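Vimetti Gallery: Shape Blocks and Sorting Boards

The gallery presents items from the Sketa learning collection, held in the ground-floor study room. Pieces were selected by Ľudovít Dvořáček and catalogued by Tainá Pimentel. The room is open to registered visitors from March, with places limited to 8 persons per session. Enquiries about loans should be made in writing to the collections office.

Loose blocks, mixed set

Sorting by shape is introduced before sorting by colour, and the two are combined once children are confident with each. Stars and cylinders are normally presented first. The red star and the red cylinder share a colour and differ in form, while the green star matches the red one in shape alone. Schools may borrow the set for up to 6 weeks.

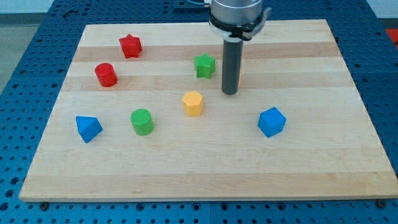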